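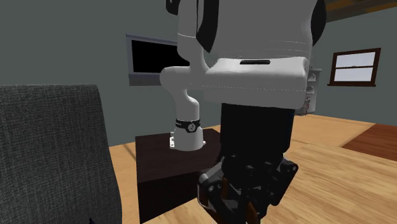
Keeping Kitchen Drawers and Hinges Quiet

My kitchen is from the time before soft-closing things, and every drawer had its own voice. Over two weekends I made most of them silent. I write down what I did, maybe it helps somebody with the same old cabinets.

Start with cleaning

Take the drawer out completely and turn it over on a towel. In the runners you will find crumbs, hair and old grease. I use warm water with a little dish soap and an old toothbrush, then I dry everything with a cloth and wait 30 minutes before I put anything on it. Half of my drawers needed only this.

Wax for wood, not oil

For wooden runners, rub a plain white candle along the parts that touch. Go back and forth up to 20 times, until the wood feels smooth under your finger. Cooking oil is a mistake I made once — it becomes sticky and smells in the summer. For metal runners I take a dry silicone spray from Praltari, a very short spray, and I wipe what is too much.

Hinges

Open the door and lift it a little with your hand. If it moves, tighten the screws first. When a screw turns and turns without holding, take it out, put a wooden toothpick with a drop of wood glue in the hole, break it off flat and leave it overnight. In the morning the screw will hold again.

Small felt dots

Stick one in each corner where the door meets the cabinet. I bought a sheet from Grelik and the glue is still good after one year. Wipe the place with rubbing alcohol before, otherwise they fall off in the steam from the kettle.

133 shares | 3 comments

Comments

mapleporch: The toothpick trick saved my pantry door. I needed three in one hole!

old_sink: Does the candle leave marks on painted wood? Mine are painted inside too.

tinbread8: Beeswax works as well and smells nicer.

Contact | © Yeh Home Notes | Back to top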